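Plarenico Cue Box: Set-up Guide for Haunted Attractions and Small Theatres

Section 2. Placing and pairing the boxes

Read this section before you open the doors to the public. It was revised on 15th August after the notes from Viera Hudec and the crew at Moffat Hall.

1. Choose a dry and flat place for the main box. Behind the scenery is good, but keep the front panel free so the operator can reach it.

2. Connect the power supply and wait until the display shows READY.

3. Set the channel to 418. If a neighbouring show is using the same channel, ask the organiser which one is free.

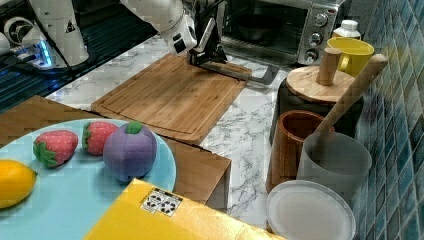
Cutting board on a marble-patterned countertop, with a spatula over it.

4. Hold the PAIR button on the main box, then press the button on each floor sensor one time. The sensor beeps when it is accepted.

Note: Only 2 sensors can be paired to one scare effect. If you try a third, the oldest is removed from the memory without a warning.

5. Give every sensor a name in the Prurovon cue software. Use the name of the room and the colour of the door, so that a new operator can understand it in the dark.

CAUTION: Do not put a sensor on an emergency exit path. Visitors must be able to leave without starting any effect. 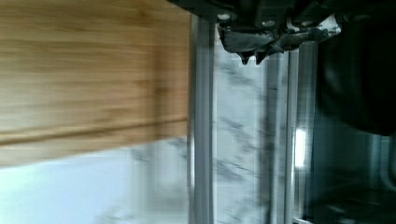 6. Walk the whole route slowly with the fog machine off. Each effect should start when you pass the sensor, and the Comer sound unit should follow after 2 seconds. If the sound comes too early, increase the DELAY value.

7. Repeat the walk with the fog on and the house lights at show level.

Note: Thick fog can make the sensors slow. Move them lower, to the height of the knee.
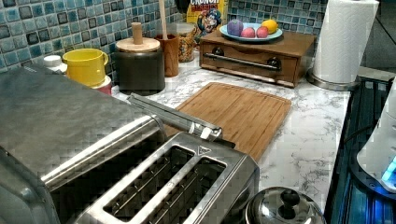 Stainless-steel toaster beside the cutting board.

8. Save the cue list and write its name on the card inside the lid.

CAUTION: The STOP ALL key must stay with the stage manager during the show. Actors in costume should not carry it.

If a sensor does not pair, replace its battery and begin again from step 4. For other faults, see Section 3.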